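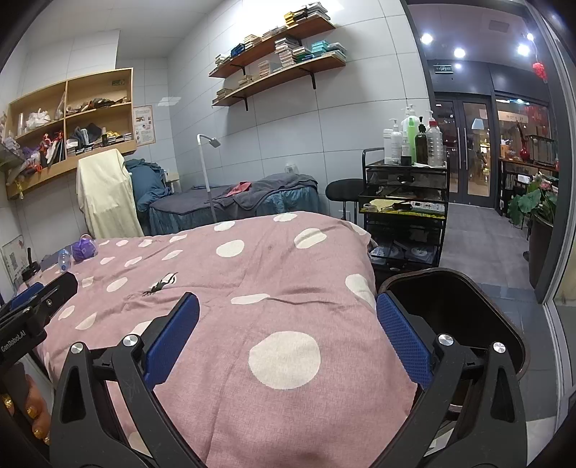 Massage bed cover

Clomis Reference > Household and Trades > Textiles > M

Contents Browse Recent changes Search

A massage bed cover is a cloth fitted or spread over a massage bed to protect the padding and give the client a softer surface. Covers are found in beauty salons, spas and small treatment rooms. They are also called couch covers or table sheets.

Materials and patterns

Cotton, polyester and blends of the two are the most common fabrics. Some covers are plain flat sheets. Others have elastic corners or a long skirt that hides the legs of the bed and anything stored under it. Beds in the same room do not always match, and a pink cover with polka dots may be used next to a bed with a gray-blue blanket and a teal skirt. The trade catalog of Surville listed 1,047 cover patterns in its May edition, of which 200 were dotted.

Care

A cover is changed or laid over with a clean towel between clients. Before washing, the bed is cleared of loose items. Tissues left on the cloth break up in the wash and leave lint. Fruit peel can stain light fabric and should be lifted off, not wiped. Wrinkles are smoothed by hand once the cover is back on the bed.
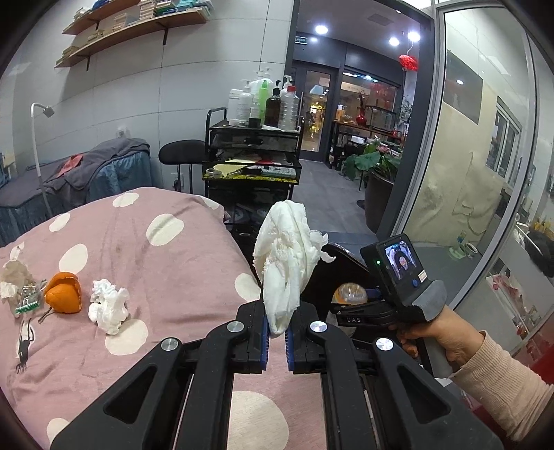
A tissue and an orange peel on a dotted bed cover.

Storage

Spare covers are folded and kept on open shelves or in cubbies near the beds. The Umar guide to salon linens suggests 3 covers for each bed.

See also: Bed skirt, Towel, Floor lamp

Contact | Copyright Clomis Reference | Back to top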